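Projects > Food and Families > Reports

Search reports Go

Sweet Without Sugar: progress report to the Sotberg Fund
Prepared by Sutrisno Tarigan, 24 Jul 2021

Dear Ms. Greenberg,

I am glad to send you the second report on our frozen snack project for young children in Bredville. The work is going well, with one delay, which I explain under Equipment. The recipes are almost complete and the parents continue to come to the tastings.
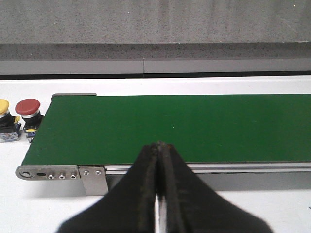
Recipes

We promised you six recipes without added sugar, and five are finished. These are the banana and oat bar, the pear ice, the yogurt drops, the mango cubes and the plain frozen banana on a stick. The sixth one, a berry and beet ice, is not yet good. The children like the color very much but they leave most of it in the cup. Marlene Li has tried it with less beet and more apple, and this version will go to the next tasting.

With the banana we learned that ripeness is more important than everything else. A banana with many brown spots is sweet enough alone, and a yellow one is not. We now write this in the first line of the recipe card. We also cut the bananas in half, as a whole one is too much for a child of three or four years and it melts on the sleeve.

Tastings

In April we held the first tasting in the MacPherson hall, and 60 children came with their parents. Gaétan Wong wrote down what each child finished and what was left. Many parents told us the same thing: they are strict with the first child, and with the second one the chocolate comes into the house. We did not want to judge anybody, so the cards now also give a version with a thin layer of dark chocolate. I ask for your agreement on this point, because the original proposal said fruit only.

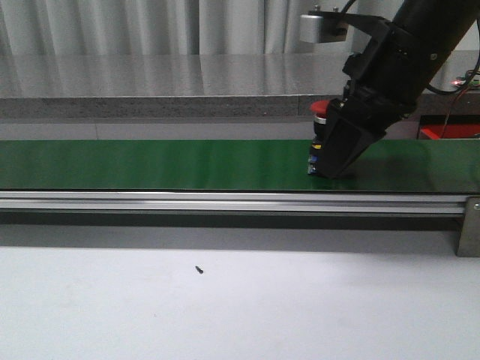

Equipment

The chest freezer from Belance arrived late and with a broken lid seal. It was replaced without cost to the project, but we lost the time for testing how long the bars keep. Until now we can only say that they are good after two weeks. Sheldon Hawthorne will repeat this test with wrapped and unwrapped bars.

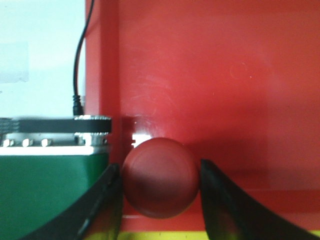
Portion size was the question we discussed most this spring. The yogurt drops were easy, but the pear ice was first made in round molds, and a round piece of ice is not a safe shape for small children. A ball may look harmless, like the red one between the two black fingers, and still be wrong as a shape for food that goes in the mouth. We changed to flat sticks, and the recipe card now tells parents to sit with the child during eating.

Money

The fruit and the molds stayed inside the budget. Printing of 1000 recipe cards is ordered. We have $50 left in the line for travel, and I would like to move it to fruit for the next tasting, if you permit.

Next steps

Finish the berry ice, repeat the storage test, and give the cards to the child care centers. Please send me your answer about the chocolate version before we print.

With thanks and kind regards,
Sutrisno Tarigan

This site uses cookies to remember your settings. Accept Decline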